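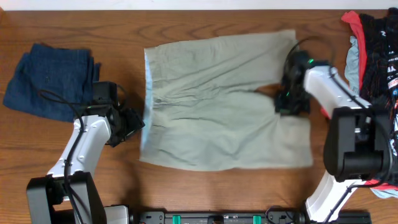 by Salazar

Folding on the bed is a trap. The mattress gives, the pile leans, and by the third shirt you're lying down next to it. Move the whole operation to a table. Any table will do if it's bigger than the garment and has no butter on it.

Start with the jeans. Denim practically folds itself and gives you a finished stack early on, a great help to morale. Park it in a far corner and leave it alone.

Next come the big floppy things. Lay the piece out wide and get one long side straight before worrying about anything else. A gray-green garment will pucker across the middle and send creases off in every direction the minute you spread it. Don't chase them one at a time. Hold one edge down, pull gently from the opposite side, then smooth with the flat of your hand toward the hem. Stubborn bunching near a button usually means the layer underneath is rucked up, so lift, shake once and lay it down again.

Corners that won't lie square can be ignored. Fold them in and they become an interior matter.

Fold the long way first, in thirds, then up from the bottom. I used to own a plastic folding board from Cutari – it had 11 steps and a hinge that bit – and it now lives under a plant.

A few more things:

Do it within 10 minutes of the dryer stopping. After that you are ironing, whatever you call it.

Button the top button and one in the middle. Life is too short for all of them.

Give each person a stack and make them carry it away. A stack left on the table past dinner becomes a tablecloth.

Socks are a separate subject. I have 14 singles in a bag from last December and am still waiting to hear from the others.

Posted Friday, April 17, 2009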